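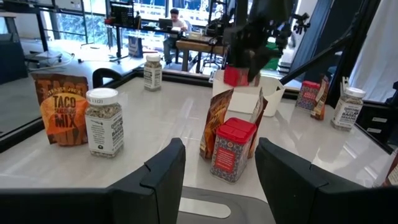 Three bottles from Brosalero

Home | Tasting notes | Visits | My small cellar | Contact

Wednesday, October 27, 2021

I promised in March that I would write about the wines of Brosalero, and then the whole summer passed. My excuse is that I had only one bottle then, and I do not like to judge a producer from one bottle. Now I have tasted three, each of them over two evenings, so I feel a little more sure of what I want to say.

Brosalero is a small cellar in the hills behind Nernville. The vines grow high and the harvest comes late, often after everybody else in the valley has finished. In the vintage I am writing about they made 3,630 bottles of the white and 2,792 bottles of the red. These are small numbers, and they explain why you will not find the wines in a supermarket. I bought mine from Maller, the shop next to the old station, where they keep them on the lowest shelf and you must bend down to see them.

The white

The first evening I served it too cold, which was my mistake. It smelled of almost nothing, a bit of lemon and wet stone. I left the glass on the table while I cooked, and after half an hour it was a different wine. There was pear, some fennel, and a taste at the end that reminded me of the skin of green almonds. On the second evening it was even better. I would take it out of the fridge early and I would not use a small glass for it.

With food it was good with trout and less good with a salad, where the vinegar made it taste thin.

The rosé

I must be careful, for I am not a great friend of rosé. Too many of them taste of sweets. This one has a darker colour than the fashion asks for, and it stays on the skins overnight before pressing. I found sour cherry and something like dried orange peel. It has a little grip on the gums, almost like a light red. We drank it with a chickpea stew and I filled my glass again without thinking about it, so perhaps I am more of a friend than I say.

On the second evening it had lost most of its fruit. Drink it the day you open it.

The red

The red is the reason I started this whole post. The label says only that it is a field blend, meaning that different grape varieties grow together in one vineyard and are picked together. The oldest vines there are 80 years old. At the shop they told me that even the cellar is not certain of the names of all the varieties, and I like this very much.

It is not a heavy wine. When I poured it I was afraid it would be weak, as I could see my fingers through the glass. But it has a long taste of plums, black tea and dry leaves, and the acidity is fresh. The tannins were a bit rough on the first evening. On the second they were softer, and a smell of violets came that I had missed before. I think it can stay in the cellar for some years, and I have put one bottle away to find out.

If you know the reds of Tsolakis, from the other side of the same hills, you may want to compare. Those are rounder and you can taste the barrel in them. My husband prefers Tsolakis. I prefer Brosalero, at least in autumn, with mushrooms.

About the price

The white and the rosé cost the same and I find this fair. The red costs nearly double. For a normal Tuesday it is too much for our house, but for a birthday I would buy it before many bottles with more famous labels.

One small complaint – the wax on top of the red is very hard and it breaks into crumbs that fall everywhere. I scraped it with a knife and still had a piece in my glass.

Next time I want to write about the sweet wine they make in good years, if Maller can get a bottle for me.

Comments

hillwalker says:
Thank you for this. I had the white last year and poured half of it down the sink because I thought it had no taste. Now I think it was simply too cold.

cork_and_fork says:
For the wax, try pushing the corkscrew straight through it and pulling halfway, then wipe the neck and pull the rest. It works for me most times.

Author reply:
Thank you, I will try this with the bottle I put away, but you will have to wait some years for my report!

redonly says:
I am with your husband about Tsolakis.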